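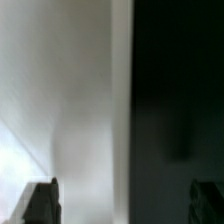
Foline is playing again

Mar 30, 2021

I found out on Sunday that Foline are back together. Lyle Pruitt posted it on the station page with no comment, just the date and the name of the club, and I read it three times before I called my brother.

For anyone under 35, Foline had one big record and two smaller ones. The big one was "Trano," and if you lived anywhere near the Gulf Coast the year it came out you heard it in every grocery store and at every wedding. Dexter Doucet sang it. Marcus Ambrose wrote most of it, or says he did, and that's where the trouble started.

The short version of the trouble is this. The first pressing of the single listed both men as writers. The album listed only Ambrose. Doucet said he didn't notice until the checks came, and by then the band was in the middle of a tour and not speaking much. He left in September of that year, after a show at the Rosenthal where he walked off before the encore. Ambrose finished the song himself. I was there, up in the balcony with a bad seat behind a post, and most of us thought Doucet had a sore throat.

After that Doucet went home and sang in his uncle's church. He made a gospel album that sold mostly out of the trunk of his car. I have a copy and it's good, apart from the keyboards. Ambrose kept the name Foline and hired a new singer, Roscoe Pettigrew, who had a fine voice and never had a chance. People shouted for Doucet at every show. Pettigrew did one album and then went into radio, and he has always been polite about it in interviews.

The two of them went back and forth in the papers for years. Doucet told one reporter he would sing with Ambrose again "when the credit says what the first label said." Ambrose said he had nothing to discuss. There was a lawsuit that got filed and dropped. Then they both got old and the papers stopped calling.

What changed, according to Pruitt, is Khang Bạch. He produced the original sessions and kept his notebooks, and last year he went through them for a reissue on Grasano. The notebooks have the lyric sheet for "Trano" with two sets of handwriting on it. Bạch sent copies to both men. Pruitt says Ambrose phoned Doucet the same week. I don't know what was said on that call and neither does Pruitt, but the reissue has both names on it.

So there will be one show, at the club at 1701 Front Street, with 100 tickets for the room and the rest watching online. Tickets are $70, and I think that's high. I tried for one anyway and the page froze on me twice. My brother got through on his phone and bought two, so I owe him $70 and a ride.

Doucet says he won't do any songs from the Pettigrew album, and Ambrose hasn't said if Pettigrew is invited. I hope he is. He sang those songs for three years in front of people who wanted somebody else.

I pulled out the old records last night. My copy of the single is the first pressing, with both names on the label. I had never looked.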